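I've had the Mocanu soap dispenser for two months now, so I reckon I can say something useful about it. I bought it at the Wurkstead shop on a Saturday when I'd only gone in for a bath mat (I never did get the mat). My old dispenser was a clear plastic one that had gone cloudy and dribbled down its own front every time I washed my hands, and I was thoroughly sick of wiping up after it.

This one is black with a textured finish and a silver pump top, and I love the texture! It gives you something to hold on to when your fingers are slippery, and it doesn't show water spots the way shiny black things do. You do need to go over it with an old toothbrush now and then, as dried soap gets into the dips, but that's a minute's work.

The pump is the best part. One press gives plenty for two hands, it springs back up nicely and so far it hasn't clogged, even with the thick Festine hand wash that finished off the last one. My friend Margareta has the same dispenser in her kitchen with washing-up liquid in it and says hers sticks a bit first thing in the morning, so perhaps I've been lucky. 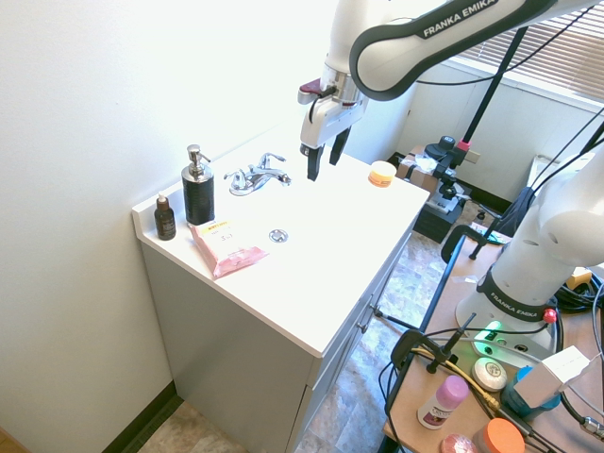 Does it take up much room on a small vanity?

Very little. Mine lives in the back corner by the wall, next to my dropper bottle, and I can still get at the taps and wipe the counter down without moving everything.

Now the grumbles. The neck is narrow, so filling it without a funnel is a messy business - I lost a good glug of hand wash down the plughole the first time. You can't see how much is left either, and I've been caught out by an empty one with muddy hands more than once. It holds up to three weeks' worth in our house, less when my nephew Lachlan is staying.

I'd buy it again, and I'm tempted by a second for the downstairs loo. If Mocanu ever bring it out with a wider neck I'll be first in the queue. Four stars from me, and I still need a bath mat.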